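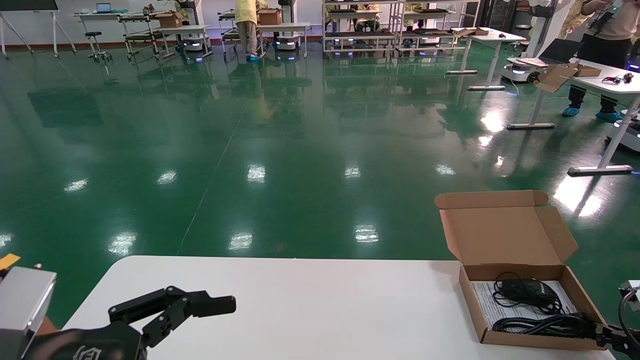 Ticket: spare finger sets and second packing station, budget question
Opened by: Khairul Latuheru
Status: waiting for supplier

Khairul, February 9, 2021
We need to decide what to order before the budget closes in April. The two-finger grippers do the small boxes well enough when the lid stays open, but the finger pads are a wearing part and Mesport quotes 36 days for delivery. I ask for four spare sets now. Price is 400 euros per set.

Ettore Lombardi
Is this with the pads or only the metal fingers? On the Prellura order we paid for the pads separately and I had to explain the difference.

Khairul
Good question, I have asked them. The quote says "finger set, complete", so I suppose the pads are inside, but I prefer to have it in writing.

Ettore
Please also look at the table. If we plan a second station we need the same height, otherwise all positions must be taught again. Last time this cost us 22 hours – more than the table itself.

Khairul
Same height is possible. With table, mounting and cables I come to nearly 2000 euros, without the arms. Transport is not included.

Ettore
I can approve the spare sets today. The station I put on the April list, under Sanna. Leave the ticket open until Mesport answers about the pads.

3 comments hidden
Shares: 0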